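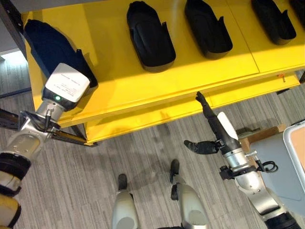

Black trays on the yellow shelf unit

Ticket 690: stock count wrong in Stokix
Raised by: Leonor Bettencourt
Assigned to: Arash Moradi
Status: closed

Stokix shows 16 trays for Jarnstead. The shelf count sheet says 9. Label printing is fine.

Arash, Friday 10:40: The import ran twice. I removed the second batch and the total is still too high.

Arash, 14:15: Old returns were booked as new stock. Corrected by hand, total now 9.

Leonor: Matches my sheet. Please close.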